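Home Notebook Projects Archive Contact

Wednesday, August 12, 2020
Heike Diekmann

Disassembly cell, gripper comparison, day 2

Carried on from yesterday with the two candidate grippers, the Putero and the Albers. Same arm, same controller, same mounting flange. The aim is still to choose one for the desktop teardown work so that Prolura can get on with the fixture drawings.

Changed the fingers on the Putero first thing. The straight set from July was fine for memory modules on the bench but the tips were too short once the wrist had to stay clear of a case wall. The new fingers are longer and stiffer at the root. Re-taught the tool center point afterward, then checked it against the pin on the table. It was off in Z on the first try because I had left the old tool length in the controller — my mistake, and it cost half an hour.

Force settings. The Putero closes smoothly down to its lowest step. The Albers has a dead zone at the bottom of its range, then jumps. For pulling a module straight up this doesn't matter much. For latches it does, because the finger has to push without slipping off the end. I ran 8 latch presses with each gripper on the scrap board. The Putero did all of them. The Albers slipped on two, both on the latch closest to the power supply, where the approach angle is poor anyway.

Speed. Approach at 500 mm/s in free space, then slow for the last part. Tried 550 and the arm faulted on a joint limit coming around the drive cage. Went back to 500 and left it there. The wrist cable needs more slack on that side before we try again.

Cable routing is the weak point of this whole setup. With the wrist turned toward the cage, the bundle pulls tight and the force reading drifts. I re-tied it higher up the arm and the drift got smaller but did not go away. Idance says they have a swivel clamp that fits this flange. I have asked for one.

Dell tower flat on the extrusion table, side panel off and set to the left. Memory slots and CPU socket are both empty on this one, so it is only good for reach and clearance checks. Lowered the gripper over the bare part of the floor first, above the board, and stepped down in small moves.
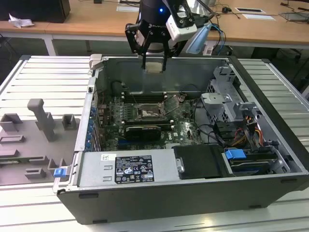 Putero with the long fingers, clearance check over the open tower.

Finger tips get below the rim of the case without trouble. The body of the gripper is what will limit us, mainly next to the drive cage. The sensor module on the side makes it wider than the drawing says, so the path planner needs a bigger envelope. I have put in some 2 mm of extra margin for now.

Still open:
- repeat the same clearance check with the Albers
- update the collision model with the sensor module
- ask Prolura for softer pads, the current ones mark the plastic
- stop for the tower on the table, it shifts when pushed from the right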